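Deformables from hand-held demos: does wrist-only video hold up?

Nov 19, 2023

trondent_al
Okay, long post, sorry. I've been trying to reproduce the Pumphrey result on fabric, where you collect everything with hand-held grippers, train on the wrist video, and never touch the arms until test time. My version has 2000 demos, two-handed, all on soft stuff: straps, felt, bags, hats. I trained two policies. One gets only the current view from each gripper, the other gets a short history too (10 past views per hand). Same demos, same training budget.

The history policy is better at regrasping and worse at almost everything else! It lets go early. My guess is it learned my rhythm from the demos, so it opens when I would have opened, whether or not the other side has hold of the fabric yet.

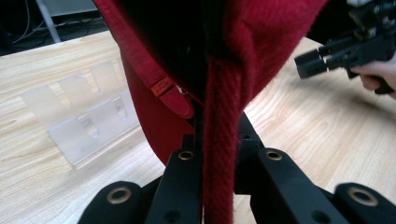 The single-view one is slower and kind of dumb, but it waits. If the cloth isn't where it should be it just hovers there. I'd take hovering over dropping, but I'm curious what other people got.
– Aled Hughes

drinura
How many seeds?

trondent_al
Two per policy. I know, I know.

drinura
Then I wouldn't say "worse at almost everything else" yet. We had a gap like that in October and it went away when we ran 5.

trondent_al
Fair. I'll queue three more of each. The early release shows up in both history seeds though, and neither single-view seed does it.

angharad_b
I believe the early release, I've seen it too. But I don't buy that history is the problem. If every demo comes from one person, then of course the timing is the easiest thing to copy. Get somebody else to do half of them and I bet most of it goes away. Or play your existing ones back with the views dropped at random, which is a cheap way to break up the rhythm.

Also, did you keep the slow demos? A lot of people filter those out because they look clumsy, and then there's no waiting left in the data at all.

trondent_al
Oh no. I did filter them. Anything over a certain length got tossed because I figured I'd been distracted.

angharad_b
Put them back!

trirkitz
Going to disagree with both of you a little. With soft stuff the cloth hangs right in front of the lens half the time, so a single view really doesn't tell you whether the other hand has it. You need memory or you need touch. Waiting around isn't the same as knowing. Your single-view policy might be hovering just because it's seen a lot of views like that with closed fingers, and it would hover forever if you let it. Did you put a time limit on the rollouts?

trondent_al
Yes, and the timeouts count as failures, same as drops. So it's paying for the hovering and still comes out ahead. Not on bags, though. On bags they're even.

trirkitz
Huh. Okay, that's more interesting than I thought. I'd still split the results by object before averaging – bags and straps are different problems.

drinura
Agree with splitting. And please list drops and timeouts in separate columns. The original writeup lumped them together and it made comparing a pain.

trondent_al
Will do. Plan is: slow demos back in, random view dropping for the history policy, three more seeds each, results per object. Angharad, do you have the drop rate you used, or should I just sweep it?

angharad_b
Sweep it. Ours was tuned for rigid parts and I wouldn't trust it on felt. I'll dig up the config anyway and message you.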